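Flidlow Countertop Water Filter
Set-Up Guide, Section 3: First Fill, Flushing and Everyday Use

You've got the housing together and the hose is on the faucet, so now comes the fun part: water! Give yourself an unhurried half hour for this section. Most of that time is waiting, and you only have to do the long version once.

Before you start

Check that you have the Manole cartridge (the white one with the blue cap), the two rubber rings from the small bag, and a clean dish towel. If your kit came with the older Woner cartridge, follow the same steps but skip step 5, as that cartridge has no vent.

Pick a spot for the filter that is level and close enough to the faucet that the hose hangs in a loose curve. A stretched hose will pull the unit toward the sink every time you open the tap. Wipe the counter dry before you set the base down – the suction feet grip much better on a clean surface.

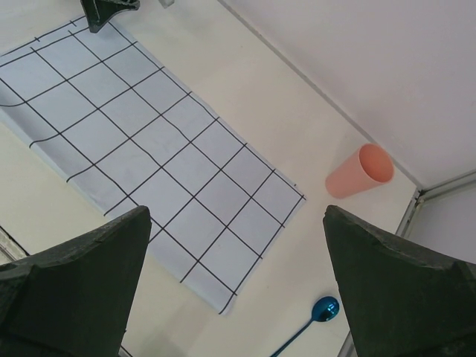
Give the base a gentle push from each side. If it slides, lift it, wipe the feet with a damp cloth, dry them and try again. Tile with deep grout lines is the one surface the feet really don't like, and a flat cutting board underneath solves that nicely.

CAUTION: Use cold water only. Hot water can warp the cartridge and will void the two-year cover on the housing.

Fitting the cartridge

1. Turn the diverter on the faucet to TAP, so no water can reach the filter.

2. Unscrew the housing lid counterclockwise. It's snug the first time. The lid wrench fits over the ridges if your hands need help.

3. Wet both rubber rings with a little water and press one into the groove in the lid and the other onto the neck of the cartridge. They should lie flat all the way around, with no twists.

4. Take the blue cap off the cartridge and lower it in, neck down, until you feel it seat. There's a soft click, and it's very satisfying.

5. Open the vent on top of the cartridge by a quarter turn.

6. Screw the lid back on by hand. Stop when it feels firm. Save the wrench for taking the lid off!

NOTE: Keep the blue cap. You'll want it if you ever store the cartridge while you're away.

Flushing

A new cartridge lets out a bit of fine black carbon dust. It's harmless, but it looks awful in a drink, so flush it out properly now and you won't meet it again.

7. Put the filter spout over the sink. Open the cold tap halfway, then turn the diverter to FILTER. Expect some coughing and spitting as the air comes out.

8. Let it run for 14 minutes. The water may be gray at first and then cloudy. Cloudy is only tiny air bubbles.

9. Close the tap, wait two minutes, and run it again until the water is clear. You can save this second batch for houseplants. Mine love it.

10. Close the vent and dry the outside of the housing with your towel. Look for drips around the lid and at the hose nut. A dry towel makes a slow leak easy to find.

The first taste

Now pour yourself some. Then pour some straight from the tap and try the two side by side, both at the same temperature. Chlorine is the thing most people notice first, and the difference is bigger than you'd expect in tea.
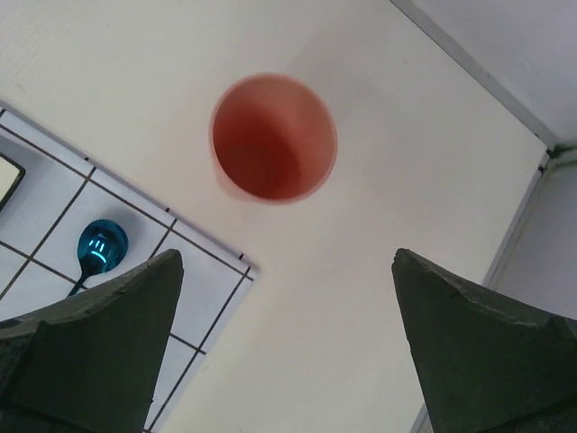 Genowefa Chmielewska

If the filtered water tastes flat, chill it for an hour and try again. If it tastes dusty, go back to step 8 and repeat the flush. A sour or plastic taste usually means a ring has slipped, so check both of them before you suspect the cartridge.

Setting the reminder dial

11. Find the small gray dial on the back of the base.

12. Turn it to your household's setting: 100 for one or two people, 200 for three or more. The number is the gallons you'll run before the flag pops up.

13. Press the dial in until the flag drops out of sight. 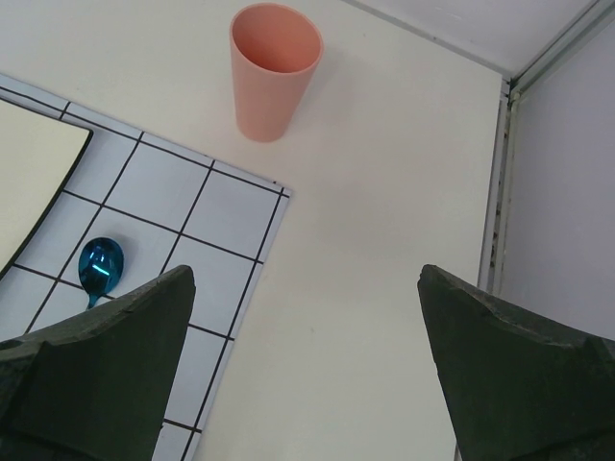 14. Write the month you fitted the cartridge on the sticker inside the lid. If you started in March, write March. It saves a lot of guessing later on.

Everyday use

Run the filter for a few seconds each morning before you fill anything. Water that has sat in the housing overnight is best sent down the drain or into the kettle for washing up. Keep the flow at half open – the slower the water goes through, the better the cartridge does its job.

Once a week, wipe the spout with warm soapy water and rinse it well. An Orkura spout brush reaches right up inside, and an old soft toothbrush does fine too.
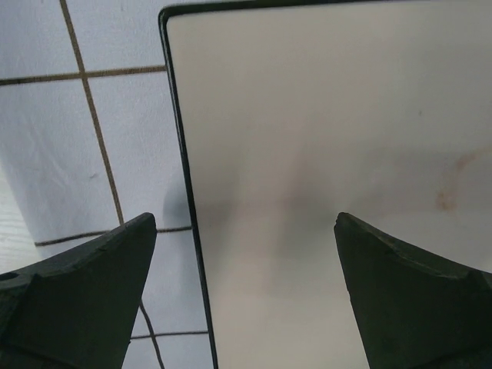 Fig. 4. View across the work surface.

Going away

For a weekend, simply close the tap and leave everything in place. For longer trips, take out the cartridge, shake off the water, put the blue cap back on and keep it in the fridge in a sealed bag. Flush for five minutes when you get home, then enjoy your first good glass.

Section 4 covers cartridge changes and spare parts.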